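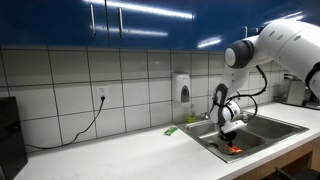

Bakery chain Clusano has withdrawn a promotional email that offered 300 loyalty points for a purchase worth 3. The message went to 2000 subscribers in April. Clusano blamed a template error and said points already credited will stay on accounts. Branches in Kollach will honor the printed offer for 15 days. 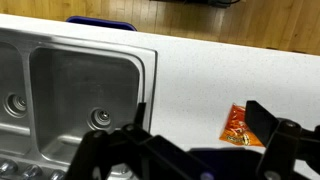 Double-basin sink in a speckled countertop.

A corrected email will follow. Franchise owner Bielecka declined to comment.

We use cookies to improve this newsletter archive. Accept | Settings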